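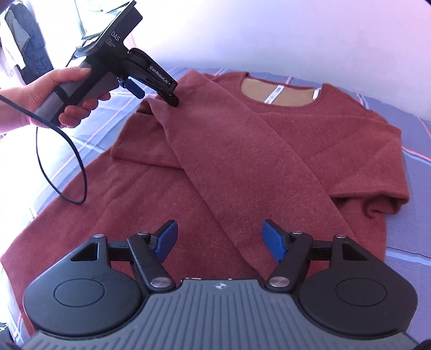 Chapter 6
Rules for Recording by Hand

After this chapter you should be able to:
– write a task sheet that two operators will read in the same way
– decide if a recording is accepted, repaired or rejected
– explain what must be kept private when people record in their homes

6.1 Why the rules come first

In Chapter 5 we looked at the hand-held gripper as an instrument. Now we look at the person who is holding it. A robot that learns to fold clothes learns from what the operator did, also from the bad habits. If the operator pulls a sleeve with a free finger, the jaws show one movement and the cloth shows another, and the learning program has no way to know which of the two to believe.

Many teams discover this problem too late. Gladys Sánchez, who led the home recordings in the Dondora study, had 2138 recordings of household tasks before her team wrote its first page of rules. When the recordings were checked against that page, 128 of them had to be rejected, most for the same fault: the operator had helped with the hand. The correction of the remaining material took longer than the recording itself. We will return to her page several times, as it is short and most of it is still in use at Stustedport.

6.2 The task sheet

A task sheet is one page that says where the task starts, where it ends and what is allowed between. For folding a knitted garment the sheet may read as follows.

Start: the garment lies flat, front or back up as stated, both sleeves open.
Grip: cloth is touched by the finger pads only.
Order: first one sleeve, then the other, then the body.
End: both grippers are open and lifted clear of the cloth.
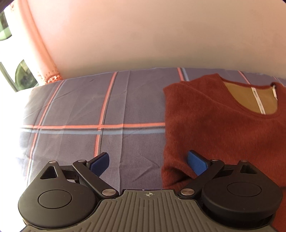
Soft materials need more words on the sheet than hard ones. A box has corners and the operator knows where to take it. A sweater has a hem, a cuff and a neckline, and each of them moves when another one is pulled. It is therefore good practice to name the part that is gripped, and to say how far from the edge the pads should close. In the Zeman guide this distance is given as 30 millimetres for knitted cloth – a value which you should test on your own garments before you adopt it.

The surface under the garment must also be written down. A bedsheet slides and wrinkles together with the sweater, while a table does not. Both are acceptable surfaces, but they should not be mixed under one task name.

6.3 Speed and rest

Operators become faster during a session, and their movements become less careful. The Grasodora group limits a session to 70 minutes and asks for a break in the middle. A different limit can be chosen, but it should be decided before the work begins and it should be the same for everybody. An operator must be free to stop earlier without giving a reason.

6.4 Recording in a private home

A home is not a laboratory. Before the first recording the operator and the people who live there should agree in writing which rooms are used. Letters, family photographs and screens are removed or covered. Windows need attention too, as a street sign or a neighbour's door can be enough to find the address.

Exercise 6.1
Write a task sheet for folding a towel. Exchange it with a classmate and perform the task exactly as it is written. Mark each line where you had to guess.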